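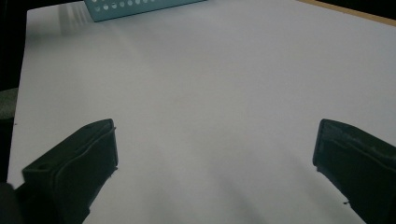 Passei a manhã inteira a mexer nos papéis do meu plano de poupança-reforma, coisa que andava a adiar desde dezembro, e acabei com uma chávena de café frio ao lado e uma folha cheia de contas riscadas. Quem me conhece sabe que gosto de números mas detesto formulários (e quanto mais pequenas as letras, pior).

A história é simples. Quando trabalhei na Gormont, há uns bons anos, abri um plano por intermédio da empresa, com um desconto mensal que mal se notava no ordenado. Depois mudei de emprego, abri outro na Venckus, e o primeiro ficou para lá esquecido, a render qualquer coisinha e a pagar comissões todos os anos. Comissões essas que eu nunca tinha lido com atenção, confesso, até a minha amiga Baiba Lill me perguntar ao almoço quanto é que eu pagava por ano. Não soube responder! Fiquei com uma vergonha enorme e prometi-lhe que ia ver.

Pois fui ver. No plano antigo pago 2 por cento de gestão, e quem quiser transferir o dinheiro para outro lado pode ter de pagar até 5 por cento do valor, conforme o tempo que passou desde a última entrega. Liguei para lá, estive à espera uma eternidade a ouvir a mesma musiquinha, e a senhora que me atendeu foi muito simpática e explicou tudo com paciência — no meu caso, como não faço entregas há sete anos, a transferência sai sem custos. Andei este tempo todo convencida do contrário, imaginem.

Agora falta decidir para onde vai. Pedi quatro simulações e ainda só chegaram duas. Por enquanto inclino-me para juntar tudo no da Venckus, que já conheço e onde consigo ver o saldo sem ter de procurar uma palavra-passe escrita num envelope. O meu marido prefere qualquer coisa mais conservadora, com capital garantido, e temos tido umas conversas animadas à mesa do jantar sobre isso — ele tem medo das quedas, eu tenho medo da inflação, e vamos adiando a conversa para depois da sobremesa.

Se alguém desse lado já fez uma transferência destas, conte-me nos comentários quanto tempo demorou e se teve de enviar os papéis por correio registado.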